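Six Weeks With the Onance Two-Arm Kit, or How I Came to Own More Cable Than Furniture
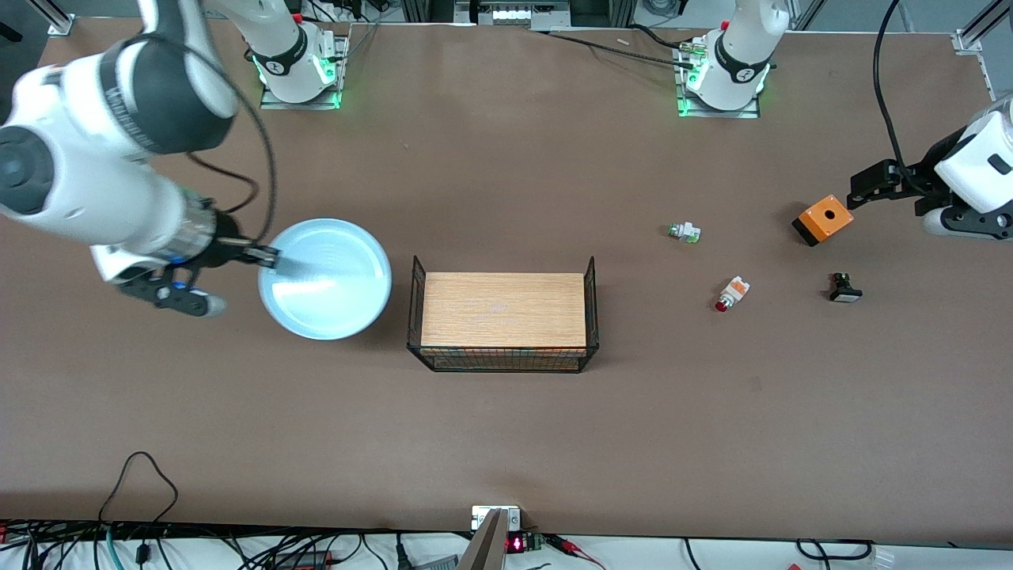

The Onance on my bench, right arm holding the blue plate by its rim.

I promised a proper write-up back in the summer, and then the summer went wherever summers go, and now it's November and three of you have emailed to ask if I sent the thing back. I did not send it back! I came close once, and I'll get to that, but it's still here and still plugged in, and I have opinions enough to fill a pot of coffee. Go get yours.

For anybody new, I'm Xiomara Pettigrew, and I used to run a small assembly shop that put together foot switches and pump controls. Now I'm mostly retired and mostly in the garage, and I write about equipment that a small shop (or a stubborn person) might be able to afford. Onance rents its two-arm kit by the month through a dealer called Birkgate, and I took it on the six-week trial, paid for out of my own pocket. Nobody has given me a discount for saying nice things, and after you read the part about the cables you'll believe me.

So what do you get? You get two arms, which bolt down at the back of your table, side by side. You get a gripper for each of them, the control boxes that live underneath, a software license, and a thick folder of setup pages written by somebody who knows the machine very well and has perhaps forgotten what it was like before they did. You supply the table. The folder says "a rigid work surface," and I'd underline rigid if I were you. My first choice was the old sewing table, and when the arm swung out quickly the whole business swayed like a dock. I moved everything over to the heavy brown top inside the aluminum framing, and that was the end of the swaying.

Birkgate delivered it on a pallet of 203 pounds, which I know because it was printed on the slip and because my back still remembers the number. The driver brought it as far as the garage door and wished me luck. If you're doing this alone, please don't. Call a cousin. I had my neighbor's two sons, who are big cheerful boys and would have lifted the car too if I'd asked.

Setting it up took me most of four evenings. The bolting down was easy. The arms come up and say hello (a ring of green lights at the foot of each one, very pleasant in a dim garage at nine o'clock at night), and you feel terribly clever, and then you find out you've only reached page eleven. The long part is telling the two arms where they are in relation to each other, so they don't try to occupy the same bit of air. There's a routine for it where you lead each arm by hand to the same few spots on the table and press a button. I did it wrong twice. The third time I read the page out loud to myself, slowly, the way I used to make new hires do it, and it went through.

Now, about the plate.

I wanted a first job that was honest. The demonstration on the Onance site is all cubes and blocks, and a block is a lovely thing to pick up, it practically wants to be picked up. A plate is another matter. It's shallow and it's slick and most of it is nowhere near where you're holding it. I have a light blue one with a good wide rim, and I set the right arm to take it by the edge. The first few tries, the fingers came in too high and closed on nothing, or they came in too low and scooted it along the table, and I said a few things I won't type here. What fixed it was bringing the wrist down at more of a slant and slowing the last little bit of the approach to a crawl. After that it took hold of the rim and kept it. By the end of the second week I was letting it pick up that plate while I was pouring coffee with my back turned, and if you knew how I feel about my dishes you'd know what kind of compliment that is.

The grippers deserve a kind word. They're plain pinching grippers, nothing fancy, and you can set how hard they squeeze in the software. The trouble is that the squeeze setting is buried three menus deep, under a heading that has to do with tool maintenance, and I can't think of a single reason it should be there. I wrote to Onance about it and got a nice note back saying it was "on the list." I've been on that kind of list myself.

The job I really rented the kit for is the one I know from the shop, push buttons and their boxes. I've got one of those little control-station boxes out, orange on top with the round hole where the button goes, and a handful of button parts to go with it. In my old place a person would sit with a tray of these and put them together all day, and it's hard on the thumbs. The idea is for one arm to steady the box while the other brings the button to the hole. It sounds like nothing. Any one of you could do it while watching television.

Well! Steadying the box turned out to be the easy half. The left arm does it well enough once you've shown it where to go, provided the box is sitting close to where it was sitting when you showed it. Turn the box a little and you'll want to nudge the program along too. The kit doesn't find things for you in the basic version. There's a vision add-on, and I didn't rent it, and I'd guess that anybody doing serious work would need to. Put that in your budget before you fall in love with the monthly price.

Getting the button into the hole was where I nearly called Birkgate to come fetch their pallet. A push button is an awkward little creature, with a cap on one end and threads in the middle and a contact block hanging off the back, and if you lay it down on a table it rolls over and looks at you from whatever side it pleases. The arm would go to the right place and find the button facing the wrong way. I spent a whole evening on this and went to bed cross. In the morning I did what I should've done first and cut a simple little cradle out of foam so each button would sit the same way every time, and the success went from hardly ever to most of the time. I'm a bit embarrassed, because making a good nest for the part is the oldest trick there is, and I had taught it to people. I suppose I'd hoped that a machine this nice would excuse me from it.

I won't give you a percentage, by the way. I've seen too many reviews that give you a percentage after one afternoon. It got good enough that I'd let it run while I stood there with a sandwich, and it did not get good enough that I'd go to the grocery store.

I've also been trying it out with the black wire basket and the wooden board that sits in it, and that's more for fun. The wire walls are thin, and the grippers can manage them, but the board fills up most of the basket and leaves the fingers very little room to get in beside it. I'm still working on that one. If any of you have handled wire baskets with a pinching gripper, write to me, I'd like to know how you come at them.

And now the cables, as promised. My goodness, the cables. Every arm has its own, every gripper has its own, and then there are the bits I've added myself, like the small display board down at the front edge with its red digit. The whole front left corner of my table is a nest of black and gray and teal, and I've given up pretending I'm going to tidy it before the next post. Onance includes a little bag of clips for running the gripper cable along the arm, and I'd call it about half as many clips as you want. Leave yourself a generous loop at the wrist or it'll tug when the arm reaches out. I learned that with a popping noise that took a year off my life, though the connector was fine.

Somebody asked how it compares with the Nakamura, the single-arm bench unit I had on loan last spring. They're different animals. The Nakamura was quieter and its handbook was a pleasure, I'd have read it in the bath. It was working within an hour of opening the box. But it had the one arm, and I spent half my time building clamps and fences to do what a second hand would've done, and for assembly work I'd take the Onance, grumbling and all. If you're only moving things from one tray to another, get the Nakamura and spend the difference on a decent table.

On money, my trial came to 538 dollars a month, with delivery on top, and Birkgate takes it off the price if you decide to buy. Ask them about the training call, which is included and which they didn't mention to me until the third week. It was an hour with a patient young man at their Bornum office, and he sorted out my squeeze settings and a sticky stop button in the first ten minutes. I wish I'd had him on day one.

Would I recommend it? To a small shop with one person who likes to fiddle and has the evenings for it, yes, warmly. To somebody who needs parts out the door by the end of the month, no, or not without the vision add-on and a good deal of help from Birkgate. To a retired lady in a garage, well, I've asked them to extend me through the winter, so you can draw your own conclusions - and my car is going to be parked on the street until spring.

Next time I'll show you the foam cradles, with the measurements, for those who've been asking. If you've got a better way of holding a push button still, leave it in the comments.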